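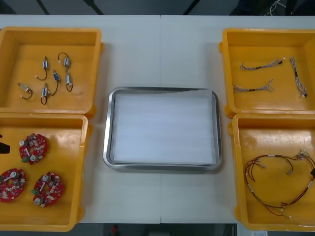 Parts sorted into yellow bins on the white table, with the steel tray in the middle.

Small parts and round boards: the bench gallery

Posted 8/25/24 by Thirumalai Kartha

This page belongs to the Hinelard workshop pages and covers the sorting table, which gets asked about more than anything else we have. People who come in to repair lamps, fans or radios usually bring the thing in one piece and leave with a carrier bag of bits. The table is where the bits go when they are worth keeping.

There is one picture on the page so far. The notes under it are longer than on the other gallery pages, as several members wanted the layout written down. More pictures will be added after the October clear-out, when the shelving behind the table has been moved.

The bins

The yellow bins are open plastic ones with thick, rounded walls. Four are in use on the table, two on each side of the tray. We tried cardboard trays before that and they went soft at the corners within a season. Plastic can be wiped out with a cloth, and a bin can be lifted straight off the table and put on a shelf without tipping anything into another one.

Please keep one kind of part to a bin. If you have a mixture, use the tray first and sort from there.

Upper left: small parts with leads

Six small electromechanical parts, each with a short black lead. One has a cream body and another has a silvery metal body with a blue-and-white label. They are spread out so that none of them touch, and that is how we like them left. Leads that are piled together get hooked round each other, and someone will then pull on the wrong end.

Do not cut the leads shorter to make them tidy. A short lead can still be joined to a longer one, but once it is trimmed back to the body the part is very little use to anyone. If a label is still on, leave it on. The same goes for stickers with half the print gone — a few characters are often enough to find the right sheet in the Caruso binder.

Lower left: round boards

Red circuit boards in the shape of a ring, with a hole through the centre. Three are in this bin. They carry white cylindrical parts, and there are small green connectors at the edge.

Hold boards like these by the rim. Lay them flat and side by side, never on top of each other, as the taller parts on one will catch on the next. A board with a cracked connector should go on the repair shelf with a paper tag on it saying what is wrong. Write the tag in pencil. Ballpoint fades under the window and we had a whole row of blank tags last year.

The tray

Stainless steel, rectangular, kept at the centre so it can be reached from either side of the table. It came from the Warodano kitchen sale and cost less than a plastic one would have. Use it for whatever you are working through at the moment and clear it before you leave. Screws can stay in the tray during a job but should go in the jars by the sink afterwards.

The table

White on top, with a faint seam down the middle where the two sections meet. White was chosen so that dropped parts show up. Washers still get lost on the floor, and there is a magnet on a stick hanging by the door for that.

Please don't solder on this table. The Tokoretti bench at the far end has a mat and a lamp, and the extractor works again now that the switch has been replaced. Drinks go on the window ledge.

Where the parts end up

Most go into members' own repairs. The rest are listed on the sheet by the door and can be taken for a coin in the tin. The list has about 300 entries at present, though some of those are old and need checking against the shelves. Anything that has sat there for two years is offered to the college, and what they don't want goes for recycling.

We have 80 of the small printed labels left for the shelf boxes. Use them for boxes that are staying put and use masking tape for everything else.

Bringing things in

Small parts are welcome if they are clean and you can say what they came out of. A note in the bag will do — make, model and whether it was working when you took it apart. We can't take batteries, tubes or anything with oil in it. Leave bags on the shelf under the coat hooks and not on the table.

Other galleries: Lamps and shades / Radio corner / Hand tools / The yard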